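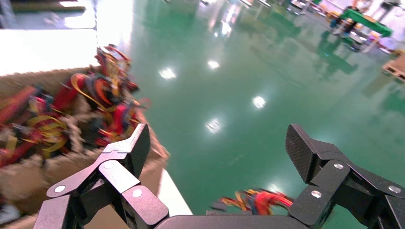 **Work and Automation, Unit 4 — Handout: Wire harness handling at Trostano**
Revised 13/07/2026. Read before the seminar and bring it with you.

Trostano makes control panels and buys its wire harnesses from Mirent. They come in mixed, in cardboard boxes, and somebody has to get them out one at a time and lay them straight for the assembly benches. Until April that was a full job at the plant. Now an arm does part of it on one shift.

## The task before

A feeder at Trostano did four things with each harness:

1. Pulled it free of the others
2. Looked over the connectors
3. Laid it flat, plug end toward the bench
4. Called the bench lead if the batch looked wrong

Only the first and third were in the written job description. The other two came up in interviews, and supervisors were split on whether they counted as part of the job.

## Why wires are hard

Rigid parts keep their shape. A cable bundle doesn't, and a tangle changes every time something is pulled out of it. Colors help a person pick out one strand to follow, but the strand goes under the pile and comes out somewhere else. Feeders describe shaking a bundle lightly and feeling for the catch. The arm closes two fingers on what it can reach and lifts. If a second harness comes along, it puts both back and tries again.

Compare the Brunner reading from Unit 3, where the parts were stamped brackets and the feeder job went away completely.

## The task now

One feeder per shift became a "cell attendant." The attendant loads boxes, clears snags, and handles whatever the arm gives up on. On the shift we looked at, 196 harnesses went through the cell, and 70 of them needed a hand at some point. The company counts a harness as automated if the arm touched it last. Keep that definition in mind when you read the plant's own report.

What attendants told us:

- Less wrist and finger pain by the end of the shift
- More walking, more waiting, harder to find a rhythm
- Connector checks now happen at the bench, and assemblers were not given extra time for them
- Pay grade is unchanged, although the new title has a training requirement

The third point came up again with the assemblers — they see it as their main complaint about the cell.

## Terms

**Residual work:** tasks left to people once the machine has taken what it can do.

**Task shift:** work that moves to another person without being recorded as moved. See Gedell, section 2.

## For discussion

- Who does the connector check now, and who pays for a missed one?
- Write a job description for the attendant. Compare it with your neighbor's.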